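From: Anas Haddadin
To: Kullidwood household list
Date: 30 January 2023
Subject: Re: Utensil holders, where do you let them drain?

Yap wrote:
> Our holder stands directly on the counter and after some
> weeks there is a white ring under it. Does a folded towel
> help, or is it only one more thing to wash? Also, do you
> keep the chopsticks together with the ladles?

Dear Yap, dear all,

I had the same ring in my old kitchen in Gonau. Vinegar removed it, 80 ml in a cup of warm water, left for a short time and then wiped. Please try a small corner first if your counter is stone.

Now I put a thick quilted cloth next to the counter when I clean the holder. It is softer than a towel and the ladles make less noise when I take them out.
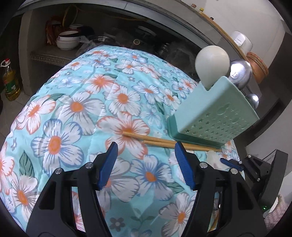

The mint-green holder on the flowered cloth, chopsticks lying beside it.

About your second question: I keep the chopsticks separately. The thin ends go into the cutouts and then I must pull everything out again. For the ladles the open front is good, but the base tray should be emptied every evening. I forgot it for one week in April and the smell was not nice.

Does anybody know if the shop in Kuritz still sells the trays alone? I would not like to buy a complete holder again.

With kind regards,
Anas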